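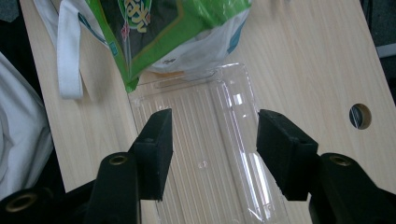 Shopping bag

A shopping bag is any bag used for carrying goods home from a shop or market, and it may be made of paper, cloth, string, woven straw or, very commonly in recent decades, thin plastic. The humble bag has a longer and richer history than its owners tend to give it credit for, and most households have a drawer, a hook or a cupboard where a good many of them are kept folded, stuffed or knotted against the day they are wanted again.

Early forms

Before shops handed out bags of their own, customers were expected to bring something with them. Baskets were the usual choice in country districts, while in towns a square of cloth tied at the corners did very well for bread, eggs (carried with some care!) and small pieces of haberdashery. In the market town of Hesenham the weekly shop was long done with a flat rush basket known locally as a rirkel, and older residents still use the word for a bag of any sort, plastic ones included.

Paper and string

Paper bags with flat bottoms spread through grocers' shops during the nineteenth century and had the great advantage of standing up by themselves while they were being filled. String bags came into their own a little later. They weigh next to nothing, fold into a coat pocket and stretch to a quite surprising size, though small items such as radishes have a way of slipping out through the mesh on the walk home.

Plastic

The thin plastic carrier, with its two looped handles, came into wide use in the second half of the twentieth century. Shopkeepers liked it for being cheap, light and easy to print on, and a brightly coloured bag soon became a form of advertising that customers carried about the streets free of charge. Collectors take a particular interest in these printed designs. The Damgaard collection, kept above the old corn hall in Gratgate, holds over 80 of them, sorted by colour, with 9 on show at any one time.

Reuse

Many places now charge for new carriers, and sturdier bags meant for repeated use have become a familiar sight at the till. Older ones go on to line bins, wrap muddy boots or protect seedlings from a late frost.

See also: Basket; Haversack; Wrapping cloth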